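TV height, how high is too high?

gruver52: mine's mounted high over a long low console, like so. neck hurts after one movie. lower it or just tilt?
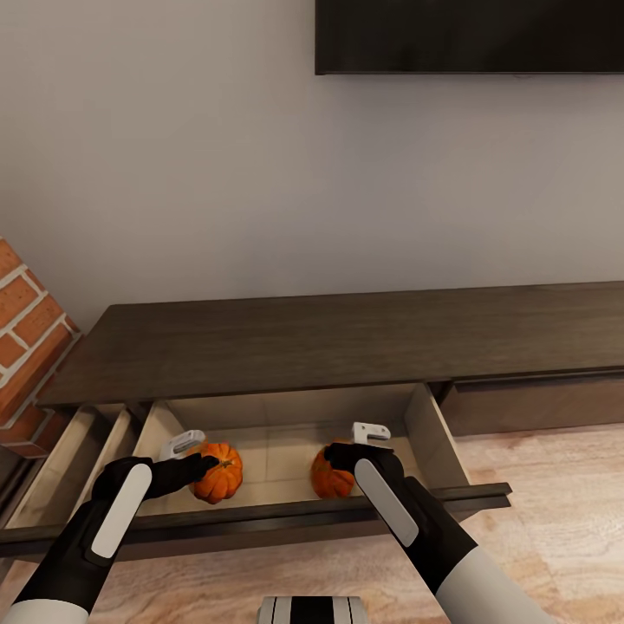

sriwong: Lower it. Eye level when you're sitting, tilt wont fix your neck.

kolov21: disagree — I've had a tilt mount for 5 years, no problems. depends on the couch.

sriwong: You recline tho. Most people dont.

gruver52: couch doesnt recline. ugh, 2 new holes to patch then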